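Ticket 535: Office printer drops light grays and pale lines
Product: Rokitz laser printer, shared through the Zomik print server
Opened by: Gunvor Grønli, Lazăr front office
Status: Closed

Reported problem

Light gray areas come out as plain white paper on the shared printer. Started in June after the toner was replaced. Black text is fine. Our invoices have a pale gray band behind the totals, and the band is missing on every copy. Customers have called asking which line is the total. The same files look correct on screen and on the old Trindlow inkjet at the front desk.

First reply, support

Please print the built-in test page from the printer's own menu, with the computer not involved. Let us know if the gray bars at the bottom are all there. Also tell us which program you print from and whether toner save is on.

Reply, Gunvor Grønli

Test page is good, all the gray bars are there. Toner save is off on the printer panel. I print from the browser and from the PDF reader, and both lose the gray. I also tried a full page picture with no text in it.

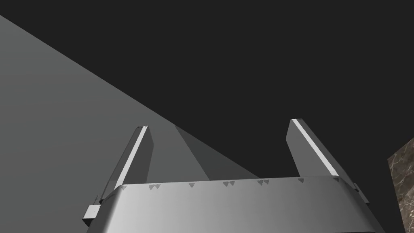
The loss is worst in the lightest grays and gets better as they darken. Dark gray survives. On my printout the row of small dark triangles is sharp, but the rounded block under it has no shading in the middle, only toward the left and right ends where the gray is darker. I get the same result from plain paper and the heavier stock, tray 2 and tray 3.

Second reply, support

If the internal test page is good, the drum and toner are fine. The fault is in the driver or in the queue settings on the Zomik server. Please do the following on one computer only:

Remove the shared printer.
Add it again by its network address, using the full driver and not the basic one.
Open printing preferences, then Quality.
Set brightness to 0 and contrast to 0.
Print the invoice again.

Reply, Gunvor Grønli

Brightness in the shared queue was set to 10. I don't know who changed it. With the direct connection and 0 the gray band is back on the invoice.
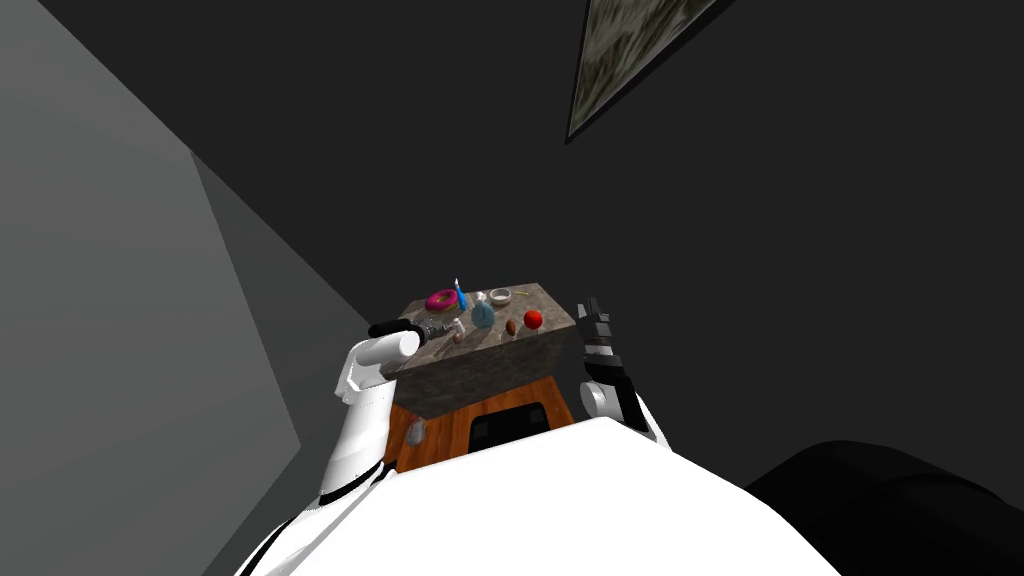 Fine lines were the other thing I wanted to check, as the table borders on our statements had also been coming out broken. They are solid now. The thin black seams on the white arm at the left print as continuous lines, and the big white curve in front of the table has a clear edge again.

Third reply, support

Thank you. We have set brightness to 0 on the shared queue and locked the setting for standard users. Please remove the direct connection and go back to the shared printer, then restart the computer once.

Reply, Gunvor Grønli

Done on all three computers. Invoices and statements both print correctly. You can close this.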